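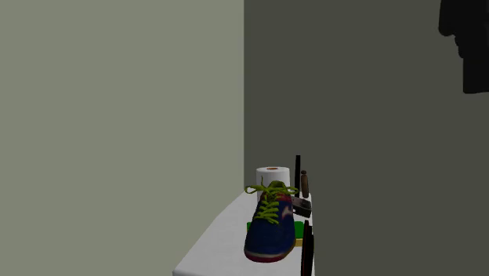
What does a robot learn in simulation that it can use in a real home?

Mostly how to reach, grip and let go when things are crowded together, and how to try again after a miss. Those skills carry over better than the looks of a room do, and how well they carry over is what our next study sets out to measure.

Call for participants: Viline home manipulation study
Posted 11/20/25

The Viline project at the Quansah Lab is looking for people to help us teach and test robot arms in simulated rooms. Sessions start in January and we would love to have you along, whether you have driven a robot before or never touched a game controller in your life. (Our pilot group had both kinds, and we learned a lot from each!)

What we are studying

Last year we trained a control policy on 800 demonstrations recorded in simulation, all of them given by our own staff. It did well on single objects in open space and much worse once other things stood close by. Our hunch is that staff operators all move in the same careful way, so the policy never sees how different people get out of a tight spot. We now want 1000 new demonstrations from people outside the lab – slow ones, bold ones, clumsy ones, all welcome. We will train the same policy on the new set, leave everything else alone, and compare the two on rooms neither has seen.

What you will do

You will steer a simulated arm with a handheld controller while watching the room on a screen. The software is called Jarnel and we built it ourselves, so expect a few rough edges. The objects are everyday household and personal things, and the tasks are plain ones: pick this up, put it there, open that. Some need the arm to work close against furniture or fixtures, which is where the interesting decisions happen. 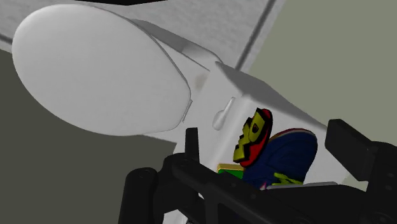

The gripper beside a toy figure and a white fixture in one of our simulated rooms.

You will come in for 2 sessions, on different days. The first begins with practice time, and you can stay in practice until you feel ready. After each task you rate how hard it felt. Please don't restart when you fumble – the fumbles and the recoveries are data we badly want.

Who can take part

Adults 18 and over who can read instructions in English and use a handheld controller with both hands. Left-handed people are very welcome, as are glasses wearers. If screen motion makes you queasy, write to us first and we will send a short clip to try at home. We can't take people who have worked on Viline before.

What you get

A gift card after each session, a look at your own runs played back, and the results in plain language when the study is finished. We record the arm's movements and your ratings, with no video or audio of you. You may stop at any point and keep the card for that session.

Where and how

Sessions take place at the Quansah Lab, second floor of the Gedeck Building. The elevator is to the left of the main entrance, and there is bike parking in the courtyard. To sign up, use the form at the front desk or on the lab's participant page and tell us which days suit you. Evening slots go quickly, so list more than one if you can.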